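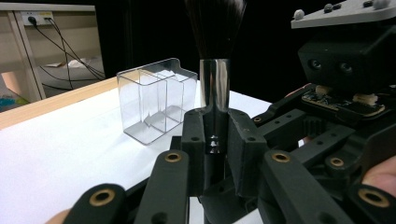
Makeup brush in the jaws, bristles up. Brass-colored bushings at the pivots.

Update on the hand-held gripper project for Gareth Pearce's robotics class at Joststead. We're team Nekmont, and the task this term is sorting small everyday items into bins.

Zinhle Pillay drew the jaw pads. They're 3D printed in black. This is version 7. The earlier ones had flat faces and thin handles would spin in them.

Benedek Medve did the linkage. We swapped the bushings in October after the old ones got sloppy. A lot less play at the tips now - you can feel it when you squeeze.

Brushes are on the list since they're narrow at the handle and wide at the top. Grip too high and you crush the bristles. We aim for the handle, below the metal part.

Each of us does 20 grasps per item, then hands the tool over. It gets heavy on the wrist after almost 20 minutes. Annatjie Rampersad wants a strap. I want a lighter mounting plate.

Still to do: shorten the camera cable, reprint 2 links with more infill, and write up the grasp log. The log is my job and I'm behind on it.

Class demo is 28 Feb 2019. If anyone from last year's group still has the gear files, please send them to me or Zinhle. We only have the printed parts and one bad scan.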